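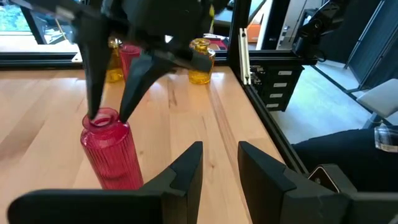
Windberg's buyers wanted to know whether the color of a ribbed bottle would hold on a sunny windowsill, and why two bottles sold under one color name did not match.

Both points belong on this page. Geltedeck supplies colored glass vases and bottles to florists, hotels and gift shops from one location in Flivdale. The color is in the glass. It is not a coating, and daylight does not remove it. Shade varies with wall thickness, so a heavy base reads darker than a thin neck. Matching within a batch is close. Matching between batches is not guaranteed, and orders for sets are filled from a single batch on request.

The current list has 119 items in 2 groups: ribbed and textured bottles, and vases with flared rims.
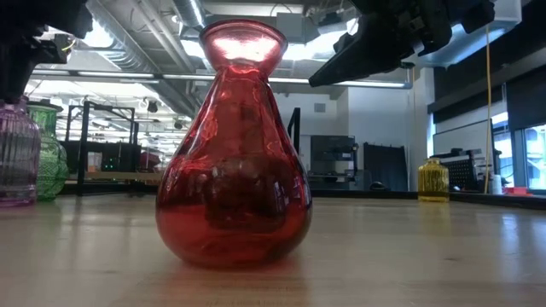 Flared rims chip more easily than rolled ones and are packed with a separate collar. Small swirls and surface irregularities are accepted under our grading. Cracks, sharp edges and bases that rock on a flat surface are not.

The Tripathi range was added in July and is stocked in all standard colors. Minimum order is 30 pieces, mixed colors allowed. Unused stock may be returned within 90 days in its original cartons. Samples are charged at list price and credited against the first order.

Page last revised February 8, 2021.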